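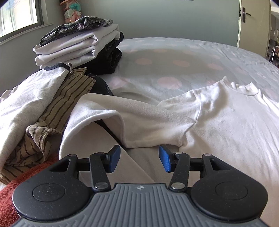 Section 4. Installing and Setting Up the Water Softener

4.1 Before you start

The Skoryk cabinet softener is supplied with the resin already loaded in the pressure tank. Do not open the tank. The bypass valve, drain line, overflow elbow and power adapter are packed in the salt compartment and must be taken out before salt is added.

Choose a location on a level floor, upstream of the water heater and downstream of the pressure regulator. Outdoor faucets should be left on hard water. The drain point must be no more than 14 feet from the control valve. If the drain line has to run overhead, see Section 9.

CAUTION: Do not install the unit where the temperature can fall below freezing. Frost damage to the tank or valve body is not covered by the warranty.

4.2 Connecting the bypass valve

1. Shut off the main water supply and open the lowest faucet in the building until the flow stops.
2. Turn off the water heater. For gas heaters, set the control to PILOT.
3. Lubricate the two O-rings on the bypass valve with the silicone grease supplied. Petroleum grease will swell the rings.
4. Push the bypass valve squarely into the ports on the back of the control valve until both shoulders are flush.
5. Fit the two retaining clips and the clip screws. Tighten the screws by hand only.
6. Connect the incoming supply to the port marked with an arrow pointing toward the unit, and the house line to the other port.

NOTE: Solder joints must be made up and cooled before they are attached to the bypass valve. Heat carried along the pipe will distort the plastic.

If the house piping is copper and is used as an electrical ground, fit a ground strap across the inlet and outlet pipes. The strap is not supplied.

4.3 Drain and overflow

1. Push the drain line onto the barbed fitting and secure it with the hose clamp.
2. Run the line to a floor drain or standpipe. Leave an air gap of at least 2 inches above the flood rim.
3. Install the overflow elbow in the side of the cabinet and run a separate line from it to the drain. This line flows by gravity and must not rise at any point.

CAUTION: Never join the overflow line to the drain line. Backwash water can enter the cabinet and flood the salt compartment.

4.4 First fill

1. Set the bypass valve to BYPASS. Open the main supply and let a cold faucet run until the water is clear and free of air.
2. Plug in the power adapter. The display shows the software version, then the time.
3. Hold REGEN for five seconds. The valve moves to the backwash position — wait for the motor to stop.
4. Open the inlet side of the bypass valve one quarter of the way. Let air escape through the drain line. When a steady stream of water appears, open the valve fully.
5. Press REGEN once to step through each remaining position.
6. Pour three gallons of water into the salt compartment, then add salt pellets. The compartment holds 48 pounds. Do not use rock salt.

Water may have a slight color during the first day of use. The color comes from the resin and is harmless.

4.5 Programming

Press MENU to move between settings and the arrow keys to change a value. Settings are saved when the display returns to the time.

Time of day: set to local time. A power loss of up to 9 hours does not affect the clock.
Hardness: enter the value from your water test, in grains per gallon. Add 4 for each part per million of dissolved iron.
Regeneration time: factory set to 2:00 a.m. Change this if water is used at night.
Capacity remaining: display only, in gallons. A new unit set for a small household may show a figure such as 1,719. It counts down as water is used and resets after each regeneration.

NOTE: Units sold with the Eltum valve head have no MENU key. Press both arrow keys together instead.

4.6 Leak check

Inspect all joints after ten minutes at full pressure, and again after 24 hours. A drip at the bypass valve usually means a twisted O-ring — shut off the supply, relieve the pressure and refit it. Restore the water heater to its normal setting once the hot water lines have been flushed.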